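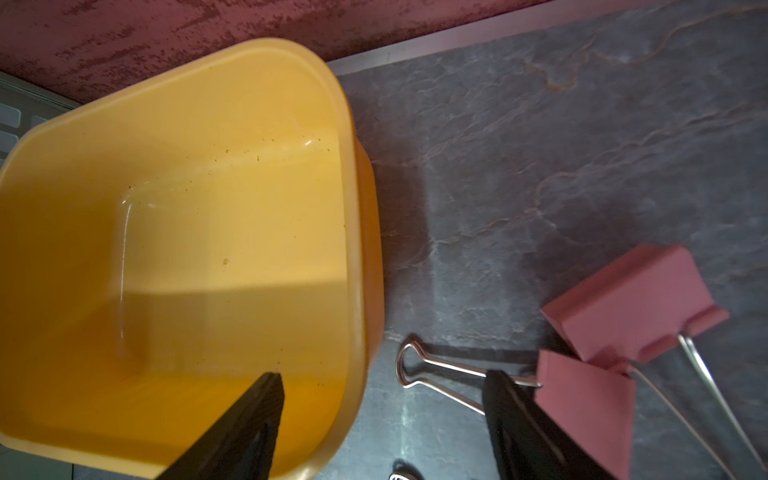 How many demonstrations before I start over?

Hi all, longtime reader, first time posting! We're teaching a two-arm setup to put binder clips away in a tray, and I've recorded 98 demonstrations by hand since May. The policy I trained on them reaches for the clips nicely but then dithers whenever two of them overlap. Do I need more examples, or different ones? I'd hate to throw away all those evenings. 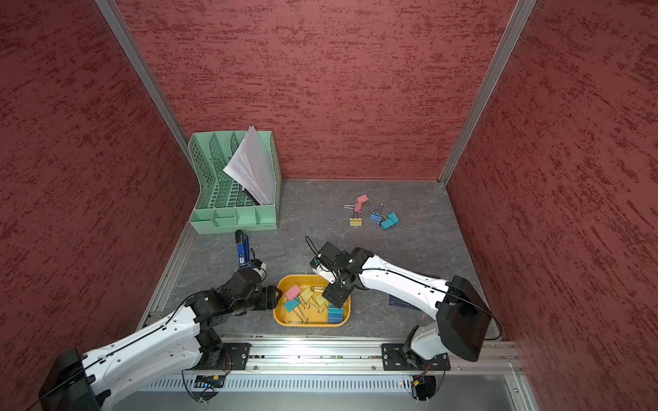

Our clip station, both arms over the tray

I should add that I log everything in Witik, and each run ends when I press the pedal, whether or not the last clip made it in.

Posted by plusteria_bench
2 replies

clipsandcoffee
Oh, please don't throw them away! We had the same dithering at our Dosville workshop, and it came from how we laid things out before each run. Without meaning to, we were spacing the clips so they'd be easy to grab. Try dropping them from your hand and leaving them exactly where they land, overlaps and all.
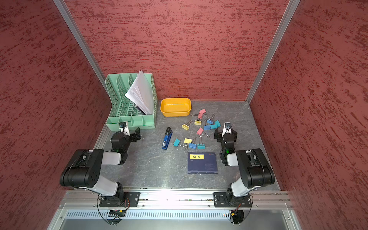
Then keep the arms' starting pose the same for a while and change only the pile, so you can tell which change helped. I'd record nine runs that way on, say, a Thursday evening, retrain, and look before doing any more. And do tag the runs that end early, or the model will learn to quit early too (ask me how I know).

bragança_bot
More overlaps, yes. Same thing with us, two weeks lost.
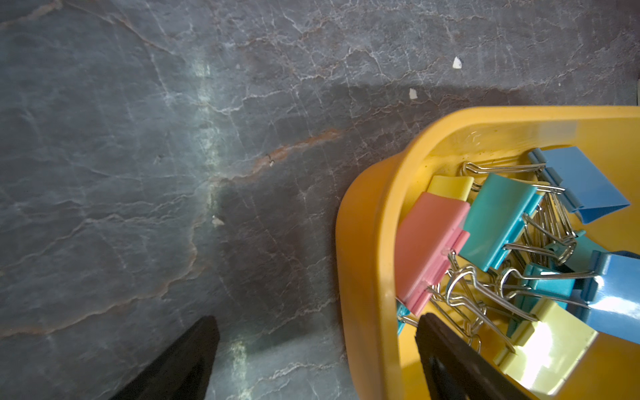
Your wrist views deserve a look before you record anything else. Play a few runs back with only those on the screen and ask yourself whether you could pick the next clip from that alone. Glare is the thing I'd check first: the bright white streak down the pale yellow clip could easily hide an edge, and the blue one at the side has it too. I'd soften the overhead light and redo 3 runs to compare.

Was this page helpful? 9 people said yes
Contact us | © Plusteria Community Help | Back to top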